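Is the Kadembridge hall "adopt a seat" drive worth giving to?

Asked 2010-12-16 in Heritage and Community Fundraising

We got a flyer in November for the old picture theatre at Kadembridge. You put in 100 dollars and your name goes on a seat. They say there are 382 seats and the money goes to "restoration works". That's the whole explanation. No builder named, no start date, nothing about what happens if they only sell 30 of them. The outfit collecting the money is called Tillis, which as far as I can tell is not the group that owns the building. My mum wants to buy two, one for her and one for Dad, who used to go to the Saturday matinees. I don't want to be the one to spoil it but I've seen these things go quiet before. Has anyone dealt with them? What should I be asking?

2 answers

Answer 1 (marked helpful)

I'd hold off until you have a few things in writing. A seat plaque is cheap to make and it photographs well, so I never take the plaque as proof that any work is going on.

Ask who holds the money. If Tillis is collecting on behalf of the owners there should be an agreement between them, and the owners should be willing to say so. Ring the owners yourself, using a number you found on your own and not the one on the flyer. Ask what Tillis keeps for its trouble. Some of these firms take a flat fee, some take a cut of each donation, and I have seen a cut that would make your mum put her chequebook away.

Then ask what "restoration works" means. Roof? Wiring? New carpet in the foyer? There's a big gap between a building with a quote and a permit and a building with an artist's drawing. And do the sums. 382 seats at 100 dollars comes to 38,200 dollars if every last one sells, and that won't go far on an old theatre. So where is the rest coming from? If the answer is "grants", ask whether they've been approved or only applied for.

Also check whether you get a receipt you can claim at tax time. Getting your name on something can change how it's treated, so don't rely on the flyer for that.

We had a paver drive for the bandstand at Ondenitz. I bought one. The pavers did get laid, I'll give them that, but the bandstand still has the same tarp on it and the letters stopped coming after the second year. When I asked for the accounts I was told they were "being finalised". Nothing dishonest that I could ever point to, but I wouldn't do it again without seeing a budget first.

If your mum wants her name and your dad's on a seat for the sake of it, and she can spare the money, fair enough. Just don't let anyone tell her it's paying for a roof.

Answer 2

dont know about tillis but Zein did one of these for our pool and it was fine, we got a certificate and everything. I think you're overthinking it, its only 100 bucks. Pay by card so you can dispute it

Comment on Answer 2: A certificate is the easy part. Did the pool get fixed?

Reply: they're still working on it

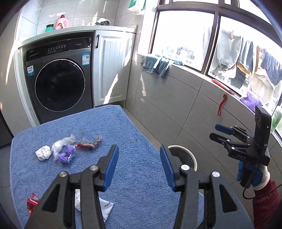
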